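Washing and Reuse of Household Cloths
Student project report, June 2019

1. Background
Many homes in Vornport now buy paper towels for jobs that used to be done with a cloth. Our project looked at whether families would go back to cloths if they had enough of them, and what stopped them. We worked with the Astier housing block, where we left a form in each letter box and got 981 answers over the spring term. The form asked what people used to wipe tables, dry dishes and clean up spills.

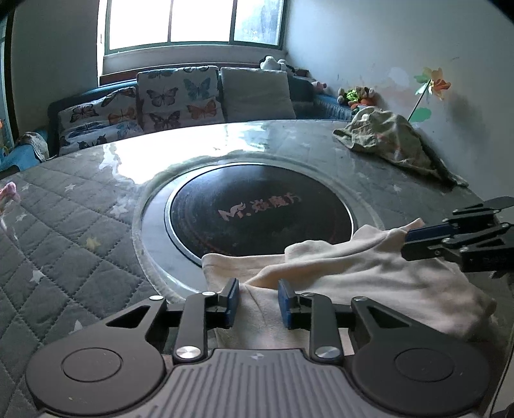

How often should a kitchen cloth be washed?
Every day if it has touched raw food, and every two or three days if it is only used for drying clean dishes.

2. What people told us
Most people already owned cloths but kept them at the back of a drawer. The main complaint was the smell, which comes from leaving a damp cloth folded up. Others said they did not want to run the machine for a few small things. In the Kavenau part of town, where many flats share a laundry room, the wait for a machine was mentioned more than anything else.

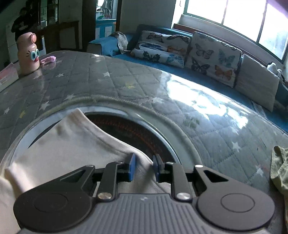 We also asked about drying. People who hung their cloths over a rail or a chair back complained less about smell than those who left them by the sink - even when both groups washed them equally often.

3. Trial
We gave out 400 cotton cloths from the Michalík shop, two to each household that signed up. The trial ran for two weeks, which was too short to show a lasting change. Several households asked for darker cloths because of stains. We did not measure water use, and a later group should do this before comparing cloth with paper.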